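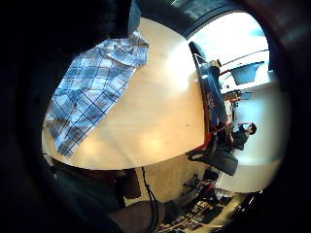
Unit 3: Releasing and Updating Mobile Applications

Module leader: Delphine Obi
Practical sessions: Bogdan Wróbel

Purpose of this handout

These notes accompany the third unit of the module and should be read before the practical session. They deal with the period between the completion of a build and its arrival on users' phones. Students are expected to know the material on version control from Unit 2, which is not repeated.

3.1 Release channels

Most application stores allow a developer to publish the same application through several channels. An internal channel is limited to named testers. A closed channel admits invited users, usually by email address or group membership. An open channel may be joined by any user who accepts that the software is unfinished. The production channel is the one the general public sees.

A build should normally pass through at least two channels before production. Small teams often skip the closed channel, and the module case study shows what this can cost.

3.2 Version names and version codes

The version name is shown to users and may take any form the developer chooses. The version code is a whole number used by the store to decide which build is newer. It must increase with each upload and cannot be used again, even where the earlier build was withdrawn. A team that has released code 87 and wishes to return to the previous build must therefore upload the old software again under code 88 or higher.

3.3 Staged rollout

In a staged rollout, a new version is offered to a share of existing users, and the share is raised as confidence grows. The developer may halt the rollout at any point. Halting prevents further installations but does not remove the version from phones that already have it – a point frequently missed in examination answers.

3.4 Case study: Clarovlow

Clarovlow is a call-management application developed by Ilari. Its June release changed the way contacts were stored on the phone. The rollout was raised to 50 per cent before reports of missing contacts reached the support desk, and the team, led by Evdokia Liapis, halted it the same afternoon. The old build could not read the new contact file, so a simple return to it was ruled out. A corrected version was issued instead.

Students should prepare short written answers to the following:

What should have been tested in the closed channel?
At what share of users would you have paused, and for how long?
How should the change to the contact file have been designed so that the old build could still be used?

3.5 Permissions at update

Where an update asks for a new permission, users may decline it. The application must continue to work in a reduced form – for example, by allowing numbers to be typed when access to contacts is refused.

Reading

Danuta Krawczyk, course reader, chapters 2 and 3. Copies are held at the department office.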